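Setting up approval rules for discount requests

Before you begin, please make sure you are signed in to Kavport with an account that has the Rule Manager permission. If you can see the Setup menu but Rules is grayed out, you have the ordinary editor role, and whoever looks after your workspace can change that for you in a minute or so.

1. Open Setup, choose Rules, and click New Approval Rule.

2. Pick the object the rule belongs to. For most sales teams this will be Quote, though custom objects work just as well, as long as they have a currency field!

3. Give the rule a name your colleagues will recognize. It shows up in their notification emails, so "Quotes over 700" is a good deal kinder than "Rule_new_2".

4. Under Conditions, set Discount Amount to "greater than" and type 700 (numbers only, no currency sign or commas).

5. Add your approvers in the order you want them asked. You can have up to 4 levels, and each one waits for the level before it.

6. Click Save, then Activate.

Note: A saved rule does nothing until it is activated. We get more mail about this than about anything else in the guide, so do go back and check for the green Active label.

Caution: Activating a rule locks any matching quotes that are already open. If your team is busy closing out the month, you may want to wait until the evening.

If you see error 971, one of your approvers has been deactivated. Replace that person in step 5 and save again. After 3 failed tries the rule switches itself off, and you will need to activate it by hand.

Questions about this section go to Ciarán Conneely. 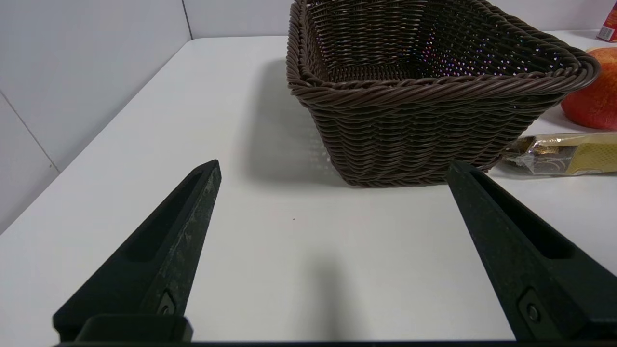 Kavport Customer Guides Team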